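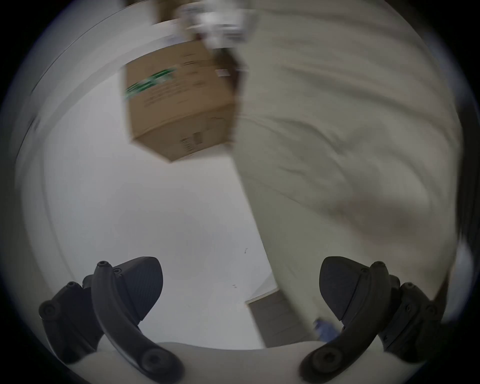

Tromcombe Town Meeting

The Tromcombe Town Meeting is the yearly gathering where the people of Tromcombe vote on their own budget, bylaws and road repairs. I've been going since I was old enough to be bored by it, and I moved up to keeping this page when the old one went offline, so please forgive the places where I wander off (there are a few).

Origins

The first meeting we have any record of was held in 1786, in a barn on the Lorkedov road. The minutes take up a single page. Most of that page is an argument over stray hogs, and the rest sets a fine for people who let their hogs stray. No total was written down for how many came, but nine men signed at the bottom and one of them signed twice – I've seen the page myself and the handwriting really is the same!

Women could speak from the floor long before they could vote on anything, and if you read the old minutes you can tell that some of them spoke at length.

How it works

Any registered voter living in town can attend, speak and vote. You check in at the door, you get a colored card, and when the moderator calls a vote you hold the card up. If the result looks close, seven voters can stand and ask for a count. Anyone who owns a place here but votes somewhere else sits in the side section and needs permission from the floor to talk, and I can't remember a time it was refused.

The items to be voted on are listed in a notice called the warrant. To get something onto it you need 200 signatures, turned in to the clerk before the end of December. That number used to be lower. It went up after the year of the parking articles, when one very determined household on Hivum Street filed a separate petition for almost every block downtown and we were there until past midnight.

The moderator

The moderator is elected for a three-year term and runs the whole evening. Hinata Tsuji has had the job through most of my adult life, and she's the reason speeches are now held to three minutes. She uses a kitchen timer, and she has cut off her own brother-in-law with it. I voted against the time limit when it came up and I was wrong, because the meetings are so much better now.

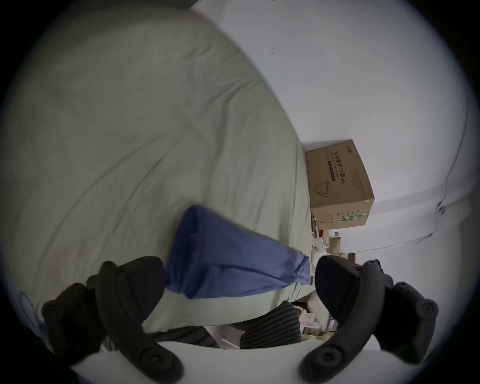

The one power people tend to forget she has is the right to split a long article into parts, so that the room can pass the piece everyone likes and fight over the piece they don't. That's how the library roof got paid for in the same year the library parking lot was turned down flat.

The Tekleab amendment

The best-known vote of recent times is the Tekleab amendment, named for the Tekleab farm, where the trouble started. The town wanted to widen a culvert, the farm wanted it left alone, and the bylaw let the road crew start work before abutters had been told. The amendment requires a written notice to every abutter and an open hearing before any digging. It passed on a hand count, with more than 300 people in the hall and a good many out on the steps.

I'd call it the most useful thing we've done. My neighbor calls it the reason his road still floods. Both opinions get aired every year, usually under "other business."

Postponement

The meeting set for 19 Mar 2020 was put off and the town ran on its old budget in the meantime. When it was finally held, it was outdoors on the ball field, with folding chairs and a borrowed sound system, and the whole warrant was finished before supper. Some of us would like to do it that way again – the school gym gets terribly stuffy – but moving it for good would take a bylaw change, and so far the petition hasn't been turned in.

See also

Lorkedov Road District
Hivum Street parking articles
Open hearings in Tromcombe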